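**Progress report to the Briltholm fund: Kaewsai storage and furnishing work**
Prepared by Orathai Intarasuk, Tuesday, February 27, 2024

We have spent the second part of the grant on fitting out the ground-floor room at Kaewsai and choosing the small storage that will go in it. The work is on schedule apart from the labelling, which is covered at the end.

## Boxes

Prapai Suwannarat asked for something with a lid that members could see into without opening. We looked at plain crates, card files and two sorts of plastic box, and settled on the smoky brown one. It has ribbed walls, a small round knob on top and a clearer band along the bottom at the front. The tint hides clutter on a shelf but you can still tell whether there is anything inside.

The order was for 92 boxes through Domville. Of these, 17 came with scratched lids and have been sent back. Replacements are promised but we have no delivery date yet.

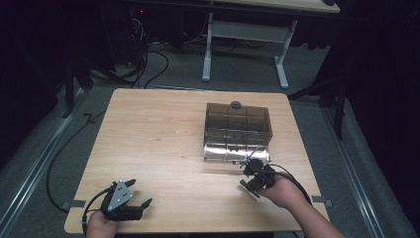

## Tables

Four tables are in use. Donal Ó Flaithearta chose the light wood finish over the white one because pencil and glue marks show less on it. The tops have a strong grain, with oval rings in places and straighter stripes in others, and no two look quite alike. Two members asked if the rings were stains, so we have added a line about this to the room notes.

The finish has a slight sheen and picks up the light. Theerawat Thepsuriya has asked for blinds on the street side — we would like to pay for these from the small amount left under furniture, if you agree.

Cleaning is with a damp cloth only. The Prustine spray we bought first left streaks and we have stopped using it.
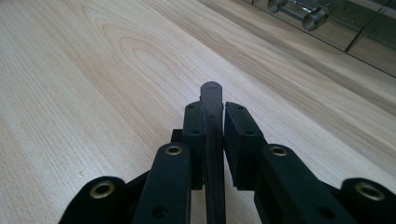
## Room layout

- The square tables stand on the grey carpet with space to walk between them. Rounded corners were a condition of the safety check and these meet it.
- White-framed desks are for paperwork. Sorting and packing are done at the wooden tables.
- Each member works with one box at a time, set towards the back of the table so that the near side stays free for hands and parts. Sombat Limsakul tried it the other way round for a week and found that people leaned on the lids.

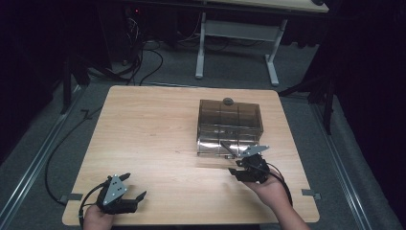 ## Money and next steps

We have 2,000 left in the furnishing line. The blinds would come out of that, and the rest is held for shelving.

Labels are late. The first set was too wide for the ribbed panels and has to be reprinted at a narrower size. Until then the boxes are numbered on masking tape underneath.

Shelving will be measured once the replacement boxes arrive, and we expect to send the final report in July. Please let Donal know about the blinds before he places the shelving order.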